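# Drostlow Trail Rides: Route and Season Notes

Plain list of what we run, what it costs you in soreness, and what we won't budge on. Kept by Morven Buchanan, who answers the phone when she isn't on a horse.

## Routes

- **Ternonar Loop**: 2 hours, mostly shade. Good for first-timers and for people who told their spouse they used to ride.
- **Jornbridge Ridge**: all day, leaves at 7 a.m. The last climb is steep, and the horses know exactly how you feel about it.
- **Oh**: a short spur off the Ridge ride, named for what people say at the overlook. Weather permitting. It often doesn't.

## Season

June until the first real snow. We keep 26 horses, and they get days off whether or not you booked a specific one. Biscuit is popular. Biscuit is also lazy. These facts are related.

## Before you come

1. Long pants and a closed shoe with a heel. Sandals ride in the truck.
2. Tell us your real height and your real experience. We saddle to match.
3. Minimum age is 8 on the Loop, 12 on the Ridge.
4. Cancel 30 hours ahead and you get your deposit back. Cancel at 29 and you get sympathy.

## Food

Lunch comes with the Ridge ride: sandwich, apple, cookie. Bring your own snacks if you're particular, but nothing in glass.

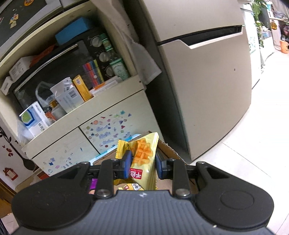
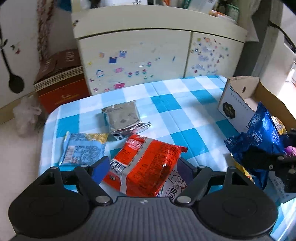
Saddlebags are small and get sat against, so pack chips only if you like them as powder. Water is on us. Please don't share with the horses, no matter what Biscuit implies.

## Known issues

- Site 71 on the old trail map is a campground that closed years ago. Ignore it.
- The cell signal quits at the second gate.
- The lower parking lot floods. Use the upper one and walk down.

Last updated: June

Contact: Morven Buchanan, Drostlow office | © Drostlow Trail Rides | Back to top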